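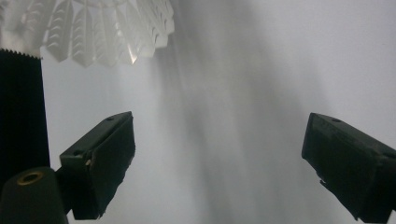

Hand-held gripper kit goes on sale with a shuttlecock and a lot of promises

12 April 2019

Promidari, the Nolcombe automation firm, has opened orders for Stirkard, a hand-held gripper with a camera on it that is meant to let ordinary staff record handling jobs for a robot to learn later. The price is on application, and we applied. We're still waiting.

The pitch goes like this. A worker picks up the tool, does the job with its two fingers, and the camera keeps a record from the tool's point of view. Promidari then takes the recordings away and trains an arm to do the same job. No programming, the brochure says, and no specialist on site. It asks for over 1000 recordings per task before training begins, a figure that sits on page six, well behind the part about being up and running by lunch.

The launch task is badminton shuttlecocks. Promidari says its first customer, the sporting goods distributor Shibata, wants them sorted and packed without crushing the skirts. It's a fair choice for a demo. A shuttlecock weighs next to nothing, and a skirt that has been squeezed out of shape is no use to anyone. It is also a very forgiving one in other respects, as every shuttlecock is much the same shape as the next and there is a solid base to grab.

Promidari's launch material shows the work close up. In one shot the shuttlecock has PEAK in white on its blue band and sits well above a pair of dark, open fingers, base down.

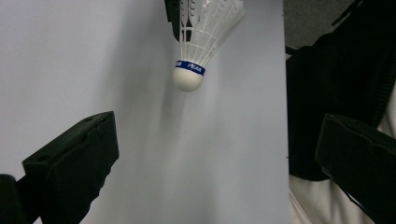 What we'd like to see is the tool closing on something, and the selected stills stop short of it. A gripper near a shuttlecock tells a buyer very little about what happens to the skirt when the grip is a few millimetres off. Promidari has published no breakage figure. Asked for one, it sent us a second copy of the brochure.

Then there are the pads. The fingers carry a rough facing on the inside, and in two of the published stills its lower edges look ragged. That may be how the stuff is cut. If it's wear, buyers should know how long a set lasts, and whether recordings made with tired pads are any good to an arm fitted with fresh ones. Replacements are listed as a consumable with no price beside them.

Labour is the other cost that has gone missing. Somebody has to stand there and do the job over and over, holding a tool that is slower than a bare hand. The brochure calls this “capturing existing workflow”, though packing with a gripper is nobody's existing workflow. For a big distributor that might come out in the wash. A small warehouse with a mixed catalogue would be starting again for each new item – Promidari confirms every task is trained separately.

The contract terms deserve a slow read too. Recordings are stored by Promidari for 37 months and may be used to improve its other products, with an opt-out that has to be requested in writing before the first session.

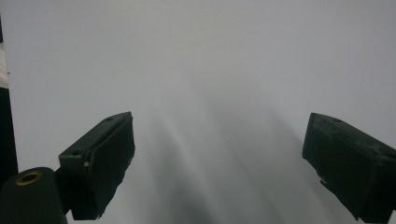

Price and availability

Stirkard is offered in Canada only for now, with first deliveries promised for October. The kit includes the gripper, a charging dock and 2 sets of finger pads. Training is billed per task. The robot arm is extra, and Promidari doesn't sell one.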